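Saturday, August 2, 2025

Sink wiping, bathroom mockup. Me on the stop button, Orestis Deligiannis on the laptop, Charalambos Ververidis in and out.

Question for today is the same one Sarantis keep asking us: can it do a bathroom sink start to finish without a person stepping in. Not shiny, just wiped. Stuff a hotel cleaner does half asleep.

Setup same as in April except new cloth (the blue one, the thin ones kept slipping out of the fingers) and Orestis's slower approach to the rim. Telatari control build, Nodel planner on top. Dry basin, crumbs and grit sprinkled by hand for the first batch, then a damp cloth for the second.

53 attempts total. Counted as done only if bowl is wiped wall to wall and the cloth ends up back on the ledge. Being strict because we were too nice to ourselves last time and Charalambos caught it.

Bowl floor – good. Pressure is fine now, no squeaking, no wrist faults. It does tend to ball the cloth up and then wipe with the ball, so the contact patch is tiny and it needs twice the passes. A person would flatten it out first. We have nothing for flattening.

Back wall – bad. It wipes up to where the curve starts and calls it finished. Planner thinks floor of bowl = sink.

Rim – meh. Picks up the left side ok, gives up before the front corner.

Faucet – not attempted, Orestis doesnt want to hit chrome with the wrist until the force limits are redone. 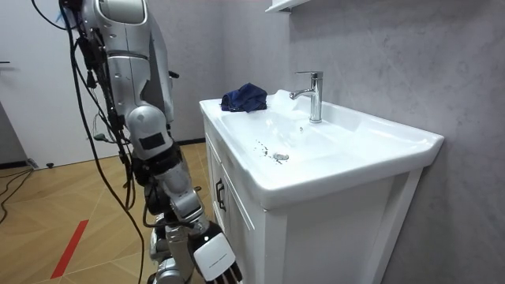
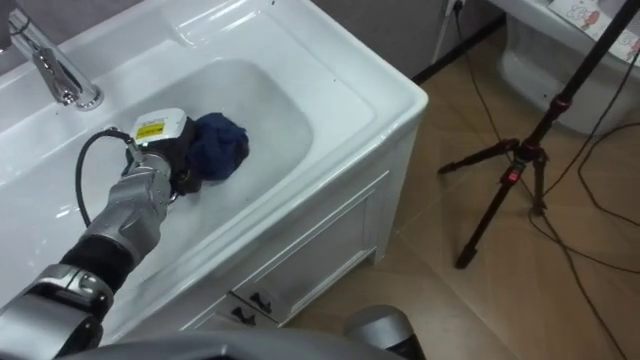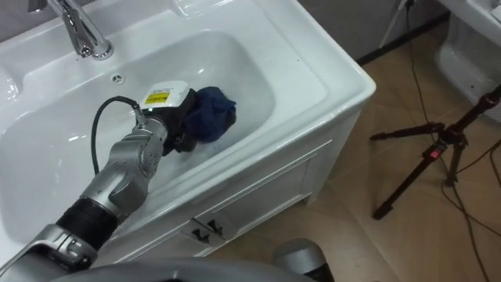
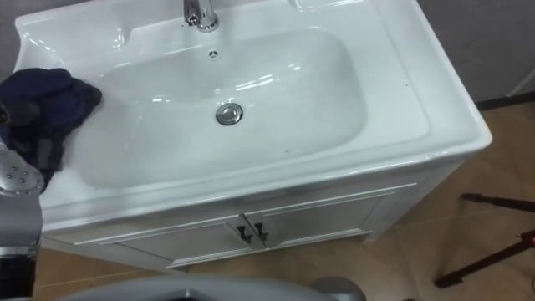

Vanity with the blue cloth, different points in the job. Cloth on the rim in the last one.

Slowest full run was 570 seconds. For one sink! I did it myself by hand afterwards for comparison and didn't bother with the timer, it was over before Charalambos had found his coffee.

Stopped by hand 7 times. Mostly cloth trouble – dropped it, or took hold of so little of it that the gripper itself was going to touch ceramic. 3 of those were me being jumpy and probably would have been ok. Need to write down the reason at the time, I'm reconstructing half of this from memory.

Cables: need tidying before Monday, they hang too close to the elbow for my liking. Dunska said they'd send longer sleeves, no sign.

Argument over lunch. Charalambos says it can wipe a sink, full stop, and the rest is speed. I say it can move a cloth around in a sink, and knowing which bits are still dirty is most of the chore. It goes over clean areas as happily as dirty ones and leaves grit by the drain if the path happens to miss it. Orestis says we're both right and could we please stop leaning on his desk.

What I'd tell Sarantis if they called today: with someone watching, yes, sort of. On its own in an actual bathroom, no.

To do
- look-again step after wiping, check bowl for specks before it says done
- add back wall and front corner to the path, they are teh two we always miss
- try folding the cloth beforehand and see if it stays folded past the first pass
- force limits (Orestis)
- log sheet with a column for why I hit stop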